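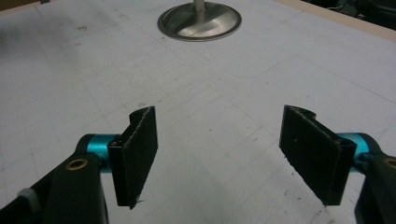

Bench 2, gridded white top, marked and scuffed.

2018-12-15

Surface condition check, bench 2. Started because Mal-soon wants to use the grid for laying out the small gasket samples and asked whether the top was still fit for it. Short version: grid legible, surface dirty, cleaning order below. Read to the end before using the Rerkitz cleaner.

Condition as found. Dark specks scattered over the board, plus smudges and scuffs. One cluster of darker grayish marks. One small dark mark that looks like a scratch. Grid lines are thin and light gray to begin with, so it is hard to judge by eye whether any of them have faded. I did not try.

Lighting. Left half of the board sits in a broad soft shadow and the right half is brighter. Specks show on both sides but smudges are easier to judge on the bright side. Used a desk lamp at a low angle for the rest of the session and moved it as needed. Anyone matching sample color against the board should do it under one lamp and note which one.

Test patch. Picked a corner that does not get used for layout. Order of attempts:

Dry microfiber. Lifted loose dust, left the specks.
Damp cloth, plain water, wiped along the grid lines. Most specks came off. Smudges lighter.
Water with a drop of dish soap. Smudges gone in the patch. No change to the printed lines under the loupe.
Rerkitz surface cleaner, cotton swab, one square only. Swab came away faintly gray. Could be dirt or could be ink. Stopped there.

Repeated the last one on a clean square with a fresh swab. Gray again, fainter. I am treating that as ink until somebody shows otherwise. Rerkitz stays off this board. Eifion says he has used it on the Fotness mats for years with no trouble, but those lines are under a clear layer as far as I know, and I can't find anything that says ours are.

Full clean. Soap and water over the whole top, two passes, then plain water, then dried with a lint-free towel. Change the cloth when it picks up grit. The first one did, and I would sooner lose a cloth than add scuffs. Left to dry with nothing on it while I wrote up the first half of this.

After. Specks gone except a few that seem to be in the surface and not on it. The darker cluster is paler but still there – a second soap pass made no difference. The scratch-like mark did not change with wiping. Fingernail catches on it slightly, so calling it a scratch from here on. It does not cross enough of the grid to matter for layout, but do not run a blade guide along it.

Grid accuracy. Not checked today. The steel rule on the shelf is the bent one. Nia has the good one in the Leteck kit and will bring it back. Until that is done, use the squares for alignment and for keeping samples apart, and take dimensions with calipers. Do not read sizes off the board.

House rules for this top, for the sheet on the wall (Dilwyn, please replace the old one, it still refers to the Rees board):

No cutting directly on it. Use a mat.
No solvent cleaners, Rerkitz included.
Soap and water at the end of the day if anything oily has been down.
Tape is fine for a few hours. Peel it back flat, not straight up.

Open items. Check grid against good rule. Find out who supplied the board and whether the print is sealed. Hendrik may still have the April order paperwork. Decide whether the remaining dark cluster bothers anyone enough to try a melamine sponge. I am against it, since it is an abrasive and would dull the finish in one spot.

Mal-soon can start on the gasket layout once the top is fully dry.

Reading time: 3 minutes

Recent entries
Bent steel rule: scrap or straighten
Fotness mats, edge curl after storage
Tape residue on painted shelves
Caliper zero drift, follow-up

Workshop notebook – questions to Hendrik Khumalo or Nia Ruddock | © 2018 | Back to top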